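About the workshop

Stasstead is a shared robotics workshop run by its members. It occupies a single-storey unit with two benches for electronics, a small lathe, a pillar drill, three printers and a floor area kept free for wheeled machines. Membership stands at 31. Most members build at home and come in for the tools, the test equipment and the ground outside.

We began in a garage with a kit of hand tools and one soldering iron. The move to the present unit gave us mains power on separate circuits and a lockable store for batteries. Lithium packs are charged in the store only, on the steel shelf, with the owner on site.

What we build

The main group project is Treloar, a four-wheeled outdoor rover intended to follow a paved route without being steered by hand. The chassis is welded box section. Drive is by 2 geared motors at the rear, with the front wheels on castors, an arrangement that is cheap and simple but tracks badly on a cross slope. A replacement steering axle is on the drawing board. The supply is 48 volts, stepped down separately for the computer and the sensors after early trouble with motor noise on a common rail.

Route following is done from camera images. The software, which we call Brovitz, looks for the edge between paving and grass and holds a set distance from it. The current training set contains 1,433 labelled stills, nearly all collected by members on foot or from the rover itself.
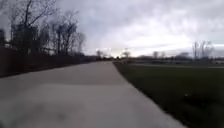
Slab joints remain the main source of false edges, along with any dark mark on the concrete. Winter light makes both worse. The present filter ignores lines that run across the direction of travel, and a second check compares texture on either side of the candidate edge. Vibration at low tyre pressure blurs the near ground enough to upset that second check, so a softer camera mount is being tried.

A smaller group maintains Flullonier, a bench arm used for sorting fasteners. It is slow but repeatable, and new members usually start by rewriting part of its control code.

Using the workshop

The unit is open to members from 6 pm on weekdays. An induction is required for the lathe and the drill. Outdoor runs need two people, one of whom carries the stop switch. Design files for Treloar are available to members on request, and the wiring drawings were last revised in August.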